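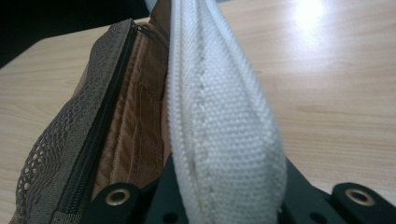

Tellorano Word List

README for the second release

Tellorano is a list of household words collected from families who speak more than one language at home. It contains 803 entries. Each entry is one word or short expression that a family uses for an ordinary thing, together with the place in the house where the word is used and a short note about where the family believes it came from.

The list was started by Natalina Mazza, who noticed that her two children had a word for the end piece of the bread which existed in neither of the languages they were learning. I joined her when the list was still one long text file, and I keep the files in order now. Please write to me when something is wrong.

What is in the package

entries.csv is the list itself
families.csv has one line per family, with languages only and no names
notes.txt holds the longer stories, separated by an empty line
CHANGES tells what is different from the first release

Columns in entries.csv

id: a number, never used again if an entry is removed
word: the word as the family writes it
gloss: the meaning in everyday English
room: kitchen, bathroom, bedroom, hall, outside, or any
source: the language or person the word is believed to come from, or "unknown"
family: the key to families.csv
checked: yes or no

The file is UTF-8 with commas between the fields. Some glosses have a comma inside, and then the field stands in double quotes. Older versions of some spreadsheet programs will damage the Icelandic and Turkish letters when you open the file with a double click. Use the import menu and choose the encoding by hand.

How the words were collected

69 families took part. Most of them answered a paper form with eight questions, which they could fill in over as many weeks as they wished. The first form asked only for "funny words," and this was a mistake on our side. People sent us jokes and left out the words they use every morning. Fiona Kerr wrote the form again and asked instead about rooms: what do you call the things near the sink, what do you say when somebody leaves the door open. After this the answers became longer and much more useful.

Brayan Inga read the Spanish and Quechua entries, and Sigrún Baldursdóttir the Icelandic ones. An entry has "yes" under checked when a second speaker of the language has read it. It does not mean that the origin is proven. Many families are certain about an origin which is probably not correct, and we have kept their version in the source column and put our doubt in notes.txt.

Known problems

The kitchen has far more entries than any other room. We do not know if families invent more words there or if our form asks better questions about it.

Spelling is not made equal between families. If you search for one form you can miss its neighbors.

Entries 410 to 418 came in with the wrong family key in the first release. They are corrected now, but if you made your own copy before September, please replace it.

The word "urklow" appears in two families who do not know each other, once for a cold floor and once for a bad mood. Both entries are correct.

Use

You may copy, change and print the list for any purpose, also in school. Please do not try to find out who the families are. If a family asks us to remove its words, we do it in the next release, and we ask you to update your copy too.

To send a new word, write to Funmilayo Osagie at the project address with the word, the meaning and the room. A recording is welcome but not needed.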